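Home | Data | Notes | Downloads | Contact

4 min read

# Letex pass log

Letex is a table of satellite passes heard from the Cliltport ground station. It covers 2110 passes by small satellites in low Earth orbit, with the predicted and received times for each one. This README goes with release 3.

## What is in it

One row per pass. The main file is `passes.csv`, comma separated, UTF-8, with a header line. Times are UTC to the nearest second.

- `pass_id`: running number, never reused
- `sat`: catalogue number of the satellite
- `aos_pred`, `los_pred`: predicted start and end
- `aos_rx`, `los_rx`: first and last good frame, blank if nothing was decoded
- `max_el`: highest elevation in degrees
- `offset_hz`: frequency error left after Doppler correction
- `flag`: see below

`sats.csv` lists the 71 satellites in the log with their downlink frequencies as we had them when the release was made. Some operators have changed frequency during the mission. In those cases the later value is the one given.

## How it was collected

Predictions came from the orbital elements loaded each Wednesday. The Gandura scheduler picks the passes, turns the antenna and starts the receiver. If two satellites are up together it takes the one with the higher peak and drops the other, so a gap for a given satellite does not mean it was silent. 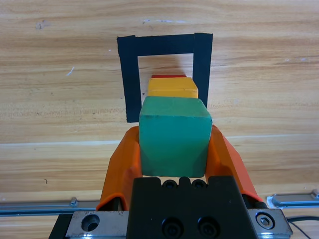
Green cube and taped square on the tabletop.

Frames were decoded with Mollel, using its default settings apart from the squelch level. Passes peaking below 15 degrees are not scheduled. The hill to the north blocks most of them.

## Flags

`0` is a normal pass. `1` means the elements were more than a week old. `2` means the antenna stopped before the end of the pass. Rows with flag `2` have a received end time that is too early, and should be left out of any work on pass length.

## Known problems

The station clock drifted during August and the received times for that month are late by up to two seconds. They have not been corrected. A few newly launched satellites were logged under the wrong catalogue number before they had been told apart; the ones we found are fixed in this release.

`offset_hz` is not comparable between releases 1 and 2, as the receiver was changed.

## Use

Free for any use with credit to the Letex pass log. Please give the release number. Corrections are welcome through the contact page, with the `pass_id` of each row.

We use cookies to remember your settings. Accept | Manage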